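About Hukport

We teach robots everyday jobs by doing the jobs ourselves first.

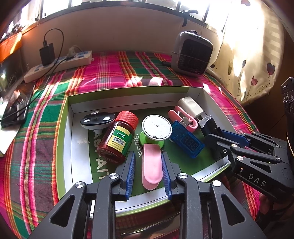

Lumturie Jurić
Head of Demonstrations, Hukport

Hukport records people doing small household tasks with hand-held grippers, one in each hand. The recordings go to teams that train robot arms. We started with 2 people and one pair of grippers. There are 17 of us now, and most of the work is still done in ordinary homes, on tables, counters and beds.

Sorting is the task we are asked for most. A shallow box gets a mix of things people keep in drawers: a medicine bottle, a plug adapter, a USB voltage meter, a suction cup. The person picks each item up and sets it down where the task sheet says. Small, flat plastic pieces are harder to grip than bottles, so we ask for more of them. Items are laid out differently for each take.

Corentin Arnaud runs our remote control side. His operators drive an arm from another room with a pair of handles and a screen. It is slower than working by hand, and new operators need roughly 6 weeks before we use their takes. We keep it for jobs where the customer wants the motion to come from their own arm - opening drawers, mostly, and anything near a sink.

Our main projects

Oria is our library of tabletop tasks. It held 346 tasks when we last updated this page.

Obi is the software we use to check takes. A reviewer watches each one at normal speed and marks the start and end of every grasp. Takes with a dropped item are kept and labeled as drops.

Zornora covers two-handed work such as folding, unscrewing caps and winding cables. It opens to outside customers in July.

Working with us

Demonstrators are paid by the hour, including setup and cleanup. You do not need a technical background. Training takes two days, and you practice with your own household items before recording anything. We ask that letters, bank cards and family photos be put away before a session.

Customers can send us a task list or ask Corentin for a sample set.

Page updated 17 May 2018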